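Skurkellow Open Day

The Skurkellow Open Day is a public demonstration of robotic cloth handling held at the El Idrissi workshop in Drirnunport. The first edition took place on March 13, 2018, and drew 533 visitors. It was organized by Meriem Amrani and Taha Cherkaoui, who at the time ran the workshop's handling group.

Background

Skurkellow began as an internal project on picking up and moving soft materials. Cloth is hard for machines to handle: it changes shape when touched, and a single item can look different each time it is put down. The group's control software, Tallo, was written mainly by Yen-ting Lam and stored 1496 recorded grasps by the time of the open day.

Format

Visitors were admitted in groups of 13. Each session opened with a short talk by Samah Ezzat on gripper linkages, followed by live work at the bench. The operator, Nawal Mansour, ran the arm at reduced speed and stopped it on request. Questions were taken during the run — a change from earlier private visits, when they were held until the end.

Demonstration

The main task was to take hold of a piece of fabric and move it to a marked area of the table. Control relied in part on a small camera mounted near the gripper, which gave a close view of the linkage and any material next to it. 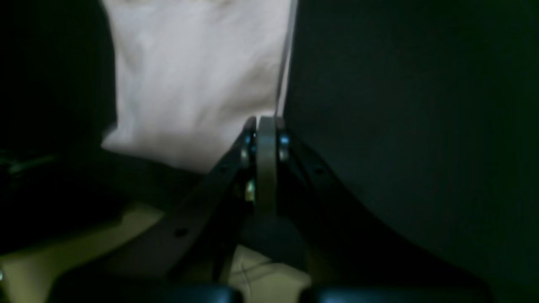 Why is cloth harder for a robot to grip than a rigid box?
A box keeps its shape, so a grasp can be planned once from its outline. Cloth folds and slides under contact, and the plan has to be updated while the fingers close.

Later editions

The format was kept for the second edition, with 2 benches in place of the original one. Ezzat's talk was moved to a separate room, and the Tallo grasp records were shown on a screen beside each bench.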